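**Kitora hand-held gripper, reviewed after a season of use**

We bought two of these in September, after pricing a small robot arm and finding it would eat the whole year's budget. Each unit came to 1,321 with the marker cube and a spare strap. Shipping was another 10 per box.

Setup took an afternoon. The grip is comfortable for short sessions, but it's front-heavy, and Viera Ondrejka on our team switches hands after every third run. The trigger is smooth. The manual is thin and skips calibration almost entirely, so budget a day for that.

What I would plan for:

- Spare finger pads. Ours wore out sooner than the seller said.
- Storage. Set aside 500 for drives in the first year.
- A second person. Two-unit tasks go faster with someone to reset the table.

Don't buy special furniture. A plain table and household items you already own are enough for pick-and-place work.

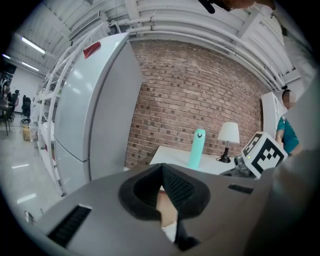
Support from Kitora was slow but correct. Alžběta Hrnčiar answered our tracking question in four days and sent a replacement cube at no charge. Cludum quoted us 3,000 for a similar pair with a better manual, and I still think we chose right at our size. I'd order again, with extra pads in the first order.

Four out of five.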